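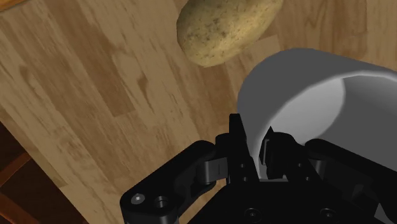

A potato and a white container on a wooden surface, in a computer-rendered view.

Imke Hinrichs has the new Somby in one hand and her old one in the other, and for the first few minutes of our chat she keeps weighing them up like a woman choosing melons. "It's lighter, isn't it? Go on, you hold it," she says, and I do, and it is. She runs the phone counter at the back of Wamell, the little electrical shop in Coltlow where I bought my very first mobile, and she has been carrying the new handset since the start of the year, so there seemed no better person to ask whether it's worth the money.

Her answer, after a cup of tea and a good deal of wandering off the point (my fault as much as hers), is yes, mostly. "The screen is lovely. I can read a text outdoors without cupping my hand over it like I'm lighting a cigarette. The old one was hopeless in the sun." She likes the keys too, which are a touch wider and have a proper click to them. What she doesn't like is the cover on the back. It slides off if you hold the phone firmly, and she has already been under the counter on her hands and knees looking for the battery.

Ah yes, the battery. The leaflet promises 300 hours on standby, and Imke laughs out loud when I read it to her. "If you put it in a drawer and never rang anybody, maybe! I charge mine every 4 days, and I'm not a great talker on the phone." I point out that she has been talking to me for the best part of an hour and she says that's different, I brought biscuits.

Her colleague Jhun Catacutan comes through from the stockroom at this point and is keen to put in a word for the camera, which he thinks people are being unfair about. It's a 2 megapixel one, the same on paper as the model before, but he reckons the colours have come on a long way. "I took it to my cousin's wedding and the ones from the garden were good enough to print," he says. "Indoors, no. Indoors everyone looks like they're made of porridge." He also grumbles about the headphone socket, which is still the maker's own shape, so you can't use the nice pair you already have at home. There is an adaptor, sold separately of course, and he has lost his.

I ask them both about the rival everybody mentions, the Paucar slider, and here they part company. Jhun would have it tomorrow for the music player. Imke finds it fiddly and says the menus were put together by someone who had never needed to find an alarm clock in the dark. She'd sooner have a plain phone that does as it's told, and I must say I'm with her on that one, though my daughter would tell you I only learned to send a picture message last summer.

On price they agree again. The Somby is £30 less than its older brother was when that first came out, and Imke has heard there may be a pay as you go version in March, in red as well as the black. "If you can wait, wait," she says. "If yours has gone down the toilet, come in and see me." She sees almost as many of those as she does cracked screens, and her advice is to take the battery out straight away and leave the phone somewhere warm and airy overnight, and please, no hairdryers.

Before I go she swaps her card back into the old handset so that I can hear the two ringtones side by side, and the new speaker really is much louder. A customer by the kettles turns round to see whose it is.

Words by Nidia Quintero, 2009-02-04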